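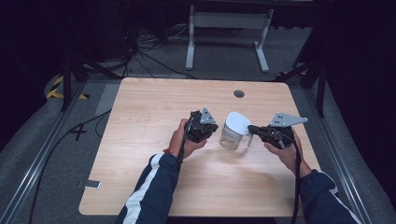
6. Comparing Two Grippers at the Table

This section covers side-by-side trials with the Durkard hand-held pair. Use it when you want to compare two sets of finger pads, two strap positions or two camera settings before you commit to one for a long recording run. If you only have one gripper, skip to Section 10.

You should already have paired both grippers with the McKinnon controller and updated them to the same firmware. A pair with mismatched firmware will record, but the jaw width readings can't be compared.

What you need

Both hand-held grippers, charged
The McKinnon controller and its cable
A table you can reach across while standing
Test objects (see 6.2)
The trial sheet from the back of this manual, or the Onau logging app
A hex key for the mounting plates
A dry cloth

6.1 Preparing the grippers

1. Turn both grippers off.

2. Check the bolts that hold the triangular mounting plate to the top of each gripper. They should be snug. Do not use thread glue on them.

3. Open and close each jaw by hand a few times and watch the linkage. The arms should move together on both sides. If one side lags, look at the brass eyelets at the pivots for dust or threads of fabric and wipe them clean.

Caution: Keep your fingers out of the layered part of the linkage while the jaw is moving. The gaps between the arms close quickly.

4. Look at the faces of the finger pads. If a grip strip has begun to peel at the end, replace it now. A peeling strip on one gripper and a new one on the other will spoil the comparison.

5. Fit the pads you want to compare. Put the set you already know on the left gripper and the new set on the right. You will swap them later.

6. Fasten the wrist straps. Leave them loose enough that you can turn your wrist without the gripper following late. Long sleeves are fine as long as the cuff stays clear of the handle.

7. Turn on the left gripper, then the right. The controller lists them in the order they connect, and the trial sheet assumes left comes first.

Note: If the controller shows code 913, it has found both grippers but can't tell them apart. Turn both off, wait 10 seconds and repeat step 7. If the code comes back, pair them again as described in Section 2.

6.2 Choosing test objects

A good test set has objects that fail in different ways. We suggest picking from these types:

Something light and rigid with smooth walls, such as a lidded tub or a small container with rounded corners
Something thin-walled that gives under pressure, such as a clear plastic cup
Something heavy for its size
Something with a soft or uneven surface, such as a folded cloth

Glossy white objects are hard on the gripper camera. Overhead lights can wash out part of a lid, and the tracker may lose the edge on that side. Include one in the set anyway if your real task has one, but log it separately from the others.

If you use a cup with liquid in it, keep the level low and put the lid on. The grippers are not sealed. A spill on the handle means stopping the trial, turning both units off and letting them dry with the jaws open.

6.3 Setting the table

1. Clear the near half of the table except for the object under test. The other objects can wait on a chair or shelf.

2. Mark the starting spot with a small piece of tape. Put the object back on this spot before every grip.

3. Stand where you can reach the spot with both arms slightly bent. Mark your own position on the floor as well. People drift toward the table over a long session, and the approach angle changes with them.

4. Route the controller cable away from where you stand. If the table has a cable hole you can use it, but leave enough slack that a tug won't pull the connector.

5. Check the camera view from each gripper on the controller screen. Both finger pads and the starting spot should be visible with the jaw open. If the opposite gripper fills a large part of the view, bring your elbows out a little.

6.4 Running the trial

1. Select Compare on the controller and enter a short name for each pad set. Use the same names every time. The Onau app treats "soft" and "Soft pads" as different sets.

2. Hold both grippers above the table with the jaws open. Wait for the tone.

3. Bring the left gripper in from the side, with the pads below the rim or lid of the object. Close until the width reading stops falling. Do not keep squeezing past that point.

4. Lift the object clear of the table, hold it while the controller counts to 2, and set it back on the mark.

5. Open the jaw fully and move the left gripper away before you bring in the right one.

6. Repeat with the right gripper. Try to take hold at the same height. 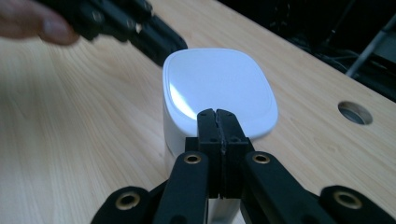
7. If your task calls for gripping from the front, run a separate set for it. Front grips put the pads closer together on a flat face and leave less room for error, so scores from front and side grips should not go in the same column.

8. Do 10 grips per gripper for each object. Mark each one as held, slipped or dropped. A grip counts as slipped if the object moved in the jaw but stayed off the table.

9. Swap the pad sets between the left and right grippers and run everything again.

Note: Do not skip the swap. Most people have a steadier hand on one side, and the first half of the trial can't separate the pads from the hand that used them.

Caution: When both grippers are close to the same object, move only one at a time. The linkage arms can catch on each other. If they do, open both jaws and back the upper gripper out first. Don't pull sideways.

6.5 Reading the results

The app shows a line for each object with both pad sets next to each other. Look first at the objects where the two sets differ by more than 2 grips. Smaller differences usually go away if you run the trial again.

Then look at the closing width. A pad set that holds well but closes much further on a thin-walled cup is squeezing it, and you may see the wall buckle in the camera recording before it shows up anywhere else. For soft objects the closing width tells you very little and can be ignored.

If the tracker lost the object in part of a recording, the line is shown in gray. You can still use the marks you made by hand. Moving the light or turning the object slightly on its mark is often enough to fix this for the next run.

6.6 Moving the pads to an arm

Pads that do well by hand can be fitted to the Drumach arm without an adapter, using the same bolts. Repeat a few grips with each object once they are on. A person adjusts the wrist without thinking about it, and the arm will not – expect more slips at first on anything with rounded corners. Lower the approach speed before you raise the grip force.

Record the pad set and the date it was fitted on the label inside the controller lid. When the strips wear out, replace both sides together.

Section revised 2022-07-31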